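Stop Shimming the Part: The Case for a Fixed Datum on Teardown Cells

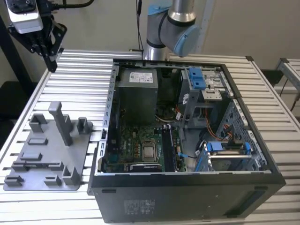 Most of the downtime on a desktop teardown cell is blamed on vision or on the gripper. I have kept the maintenance log on ours, the cell we call Lumus, for 211 shifts, and I don't think that blame is earned. The larger share of our stops came from the table: a fixture plate that had been nudged, a clamp nut that had backed off in its slot, a tower set down on top of a loose screw from the previous one.

The common answer is to correct in software. The arm touches off on each case, the program computes an offset, and the run goes ahead. Danang Kwok set Lumus up this way and it worked well for the first weeks. Then the offsets began to grow. By November the program was accepting corrections of 10 mm without complaint, and the drive carriers were being pulled at an angle that bent their clips. The arm was repeating as well as it ever had. It was being told to work around a plate that had moved.

My view is that the touch-off should be a check and should never be a correction. Set the plate once, pin it, and give the program a limit of 2 mm. Past that, the cell stops and a person walks over with a gauge.

The objection I hear most is that used computers vary too much for this. They do vary. Power supplies sit in different corners, drive bays come in different patterns, and memory latches differ from one board maker to the next. But that variation is inside the case, and the part program has to deal with it whatever the table does. The position of the fixture is a separate quantity. Mixing the two in one offset means that when a pull fails, the log cannot say which of them caused it.

Slotted aluminum tables make this worse. They are easy to build on and just as easy to build on badly. A plate held by two slot nuts will rotate under a side load, and a memory module that sticks gives plenty of side load. We now run a dowel at each end of the plate and treat the nuts as hold-downs only. The dowels took an afternoon to fit.

Printed fixtures need their own rule. I have nothing against them. They are quick to change, and a worn pad can be replaced the same day. But printed plastic creeps under a clamp, and a post that was square when it came off the printer may not be square 60 shifts later. Colette Guillot measures ours against a steel master and scraps anything outside the band. At Joly, where she worked before, posts were sanded and shimmed back into line. I would not do that. A shimmed post has no drawing, and the next person to service the cell has no way of knowing what it should measure.

Cables belong on the same checklist. A gripper lead that drags on the table edge puts a small, changing load on the wrist, and on a force-limited pull that load shows up as false contact - we chased one such fault for most of a shift. Tie the lead off above the work, move the arm through its full reach by hand, and look at the slack at both extremes.

None of this is new to anyone who has run a machining fixture. Teardown work has come to it late, partly, I suspect, on account of the low value of each part. One bent drive clip costs very little. A log full of stops with no cause assigned costs a good deal more, and the Skusow cell, which still corrects in software, has a log like that. The plan is to pin its plate at the next service, with the correction limit set to 2 mm from the first run.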